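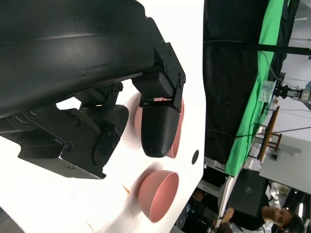 A gripper over one of the pink bowls used in the stacking work.

Zimetti has stopped unattended runs of its bowl-stacking arms after a gripper failed to release on command in September. The fault showed up 1,157 cycles into a test planned for 2,000. The arm kept its hold for 7 seconds after the stop button was pressed. No one was hurt.
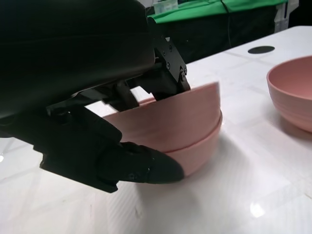
Sidra Ghumman said the delay worried her more than the grip, and that she wanted the stop circuit checked first. Gimum, which supplies the controller, is reviewing the logs.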